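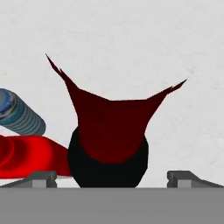 The $700 reset

Plekent sells a 5-week "metabolic reset" to tired Canadians for $700, and its brochure traces the method to a clinic that opened in 1969. I asked for the clinic's records. I got a coupon.
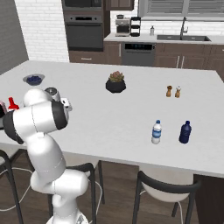

The company also cites 1348 satisfied clients. Satisfied by what measure, it wouldn't tell me. Those who quit early were left out of the tally, a spokesperson confirmed in November, and Bevell, which runs the coaching calls, keeps no blood work.
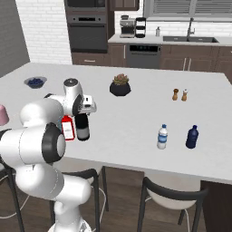

A robot arm over a kitchen island.

Ask your own doctor first.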